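This folder holds the Plindach side of our hand-held gripper comparison, and if you have come here from the Dilomport folder you will find the two are laid out in much the same way. I have tried to write down the things I kept having to look up myself, so please forgive the rambling!

# Plindach: two grippers, one container

Maintained by Valquíria Peixoto. Last tidied up on Feb 12, 2023.

## What we were trying out

We wanted to know how two hand-held grippers get along when they work on the same object from different sides. Most of our earlier recordings used one gripper and a small, stiff thing to pick up, and they were rather kind to it. A food container is less forgiving – the walls give a little, the corners are rounded, and the rim offers a narrow place to hold that is easy to miss if you come in at a poor angle.

The views we care about most come from the camera on the gripper itself, looking out along its own fingers. With the pads at the join between end face and side wall, you can judge the grip and still keep an eye on the other gripper coming in from the left.

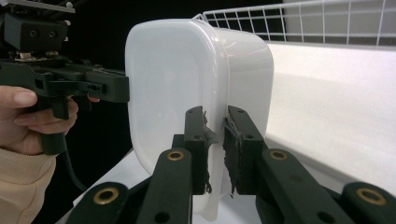

## What is in the folder

- `clips/` has 660 short recordings, named by session and then by take
- `stills/` has 1000 single frames, picked by hand for labelling
- `notes/` has whatever the operator jotted down, in whatever spelling they fancied
- `mansour/` has the settings for the Mansour controller, which you only need for replaying a clip on the bench arm

The clips run for around 70 seconds each. I have left the slow starts in, as Trollton (our labelling tool) is quite happy to skip them and some people like to see the approach.

## Reading the pads

Please look at the pads before you compare grip quality between clips. Ragged edges and loose strips can hang over the very bit of rim you want to label, and a flap sticking into the gap is easily taken for part of the object. We mark these as `pad_worn` and carry on. If you can't tell where the pad ends and the shadow begins, use `unsure` and move along to the next one; I would much sooner have an honest gap than a guess. 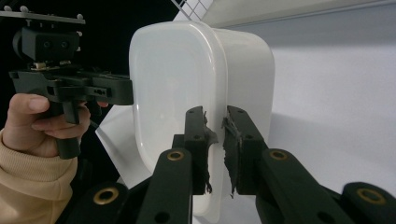 *Jaws either side of the lid's rim, with the second gripper's tip at its left edge.*

## Known niggles

Marker balls may be partly hidden, so don't throw a still away for a missing one. The June clips still use the old take numbers, and there is a small table in `notes/` for matching them up. Corrections are very welcome – put them in `notes/fixes.md` with the clip name first.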